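Home » Small Automation » Buying and Budgets
Search this board Go
November — posted by wuramum_bench

We plan a second cell for artificial flowers at Kaddale, and I must write the budget by Saturday. Two arms, or one good arm?

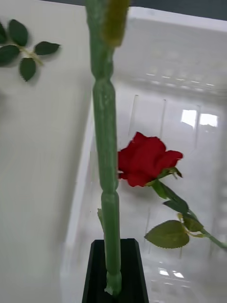

My worry is the gripper. The stems are thin, and a jointed green one held upright, as here, leaves very little to hold. Saragih quoted 5 weeks for soft fingers.

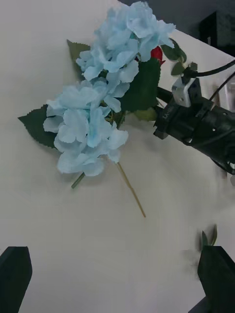
I would also put money aside for spare cables — the first budget had none.
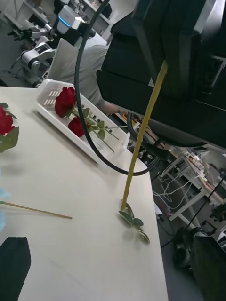
Olden offers 90 days to pay, but only if we take 2 arms together.

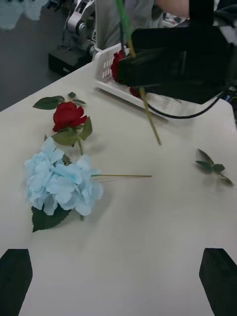

tinbasket: Take one arm. Payment terms are not a reason to buy.

fernlea: I disagree. The second arm will cost more later, with another delivery to pay.

Comments (2)
gumnut: Ask for the price of 4 finger sets.
wuramum_bench: Thank you, I will ask on Saturday.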